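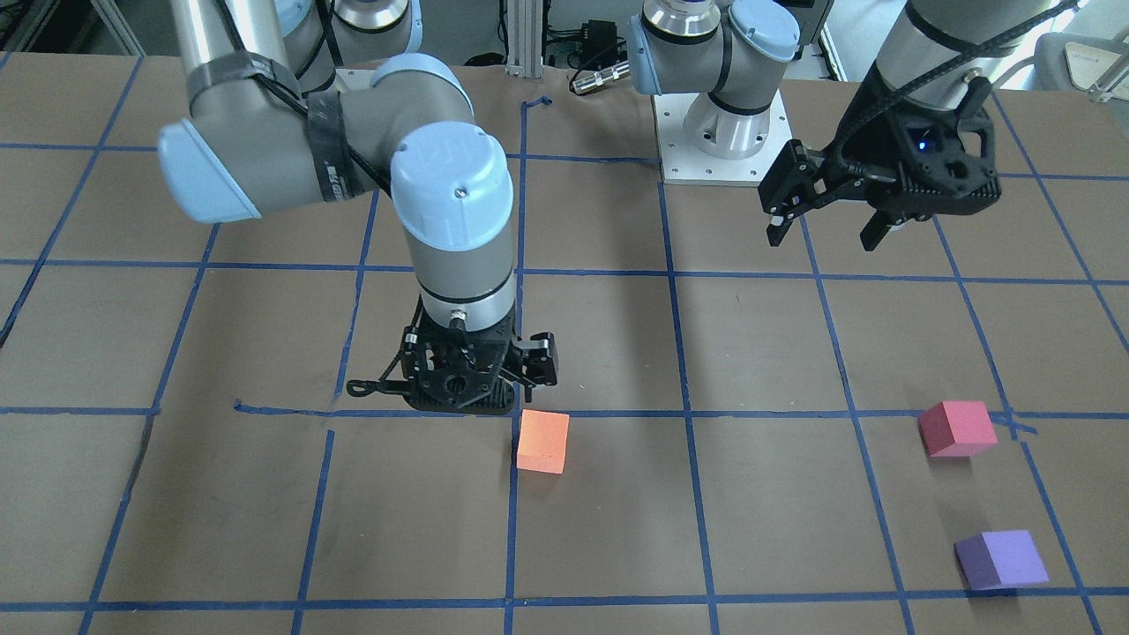 Can a machine do my chores yet? Frequently asked questions

Last updated Saturday, May 26, 2018

This page began as a few lines at the bottom of our dishwasher reviews and has since eaten the dishwasher reviews. The Tovville inbox has had 1,289 messages on the subject of robots and housework, and most of them are some version of the first question below. Please read it before sending us another.

Can I buy a robot that does the housework?

No. You can buy one that hoovers, one that mows and one that cleans windows until it meets a window it doesn't care for. You can also buy a washing machine, which did more for the household than anything with an arm on it and gets no credit because it doesn't wave.

A single machine that tidies the front room, puts the shopping away and then does the bathroom isn't on sale at any price we've been able to find.

But I've seen a video of one folding a towel.

So have we. Look for a small number in the corner of the video, such as "x10" or "x20". That's how much it has been speeded up. Look as well at the towel, which tends to be by itself on a bare table, in a strong colour, with no fitted sheet anywhere near it. We have yet to see anybody's robot deal with a duvet cover that has swallowed four socks and a pillowcase.

Why is it always coloured blocks?

A foam cube is the politest object there is. It's the same from most sides, it doesn't spill, and it forgives a bad squeeze. Orange, purple and red-pink cubes on brown are also easy to tell apart, for you and for a camera.

The blue tape on the table marks it off into squares, which gives everyone a way of saying where a block is. Your kitchen worktop doesn't come with this. You could put some down, but you'd have to explain it to visitors.

It looks easy. What's the hard part?

Knowing where the thing is, getting the fingers either side of it, closing them enough and no more, and noticing when it has gone wrong. You do all this while thinking about something else. The machine has nothing else to think about and still finds it hard going.

Then there is the matter of things that change shape. Cloth, carrier bags, cables and wet lettuce are all miserable to handle with two stiff fingers. Try making a bed in oven gloves and you'll come round to the robot's point of view.

Would two arms be better than one?

For a good many jobs, yes. Opening a jar, holding a bowl still while you scrape it, folding anything at all. The drawback is that each arm is now something for the other one to bump into, and both have to be told so.

What can they do well?

The same thing, in the same place, all day. A shop floor that can promise the part will turn up facing the same way each time has had robots for years and would find this page rather quaint. Loading a press, stacking boxes of one size and moving trays from here to there are all properly settled work.

Trouble starts when the part turns up in a heap. Picking mixed items out of a bin is coming along, and we'd expect a small workshop to be able to consider it before a family of five can.

Can one make me a cup of tea?

If you leave the same mug in the same spot with a Tetley bag already in it, the kettle filled and the milk out, then a patient person could probably get an arm to do the rest. You'll notice who has made the tea by that point.

How much would I have to spend?

Our usual rule is that a hobby arm is cheap enough to be disappointing and a factory arm is dear enough to be somebody else's decision. One reader had put aside 3,000 pounds for a kitchen robot and asked what we'd do with it. We'd get a very good dishwasher and have the rest of the kitchen painted.

Remember also that the arm is only the part you look at. It wants a solid surface to be bolted to, a good deal of cable, and somewhere to put all the bits that go with it.

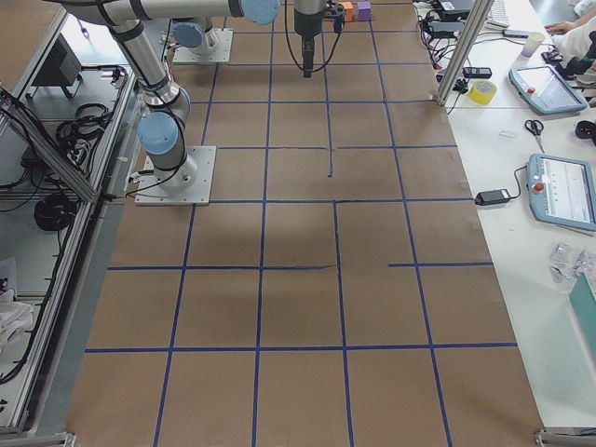 Philippa Garrow
Household Machines Editor, Tovville

What's all that stuff on the side table?

The true cost of robotics. The tablets in the pale blue surrounds are teach pendants, used for telling an arm where to go. The red button on each is the emergency stop. The scissors and the roll of yellow tape need no introduction, and in my experience do as much for the progress of automation as anything with a screen.

I mention this for those of you planning to put an arm "in the corner of the utility room". Measure the corner, then find another corner for the side table.

Is it safe to have one at home?

A robot hoover, yes, unless you have a puppy and a light-coloured rug. A proper arm is another matter. Some are built to stop when they touch a person, which is a comfort, though it says nothing of what the arm happens to be holding at the time. I wouldn't let one near a knife drawer. I wouldn't let it near the good glasses either.

What is the Flonomov test and why do you keep on about it?

It's our own yardstick, named after a laundry basket of that make which lives in the office. The basket is filled with 80 items of ordinary washing, tipped out on a bed, and whoever or whatever is being tested has to sort, fold and put away the lot. My own best time is 504 seconds, with some very generous folding. No machine has a time, as no maker has yet agreed to send one. The invitation stands.

When will this change, then?

I've stopped giving dates. The last one I gave was a July, and I was careful even then to leave off the year.

What I'd watch for is dull footage. When somebody posts an hour of a robot clearing a real table, at normal speed, with gravy on it, I'll be the first to move this page back to its proper size.

My robot hoover has got stuck under the sofa. Can you help?

Yes. Lift the sofa.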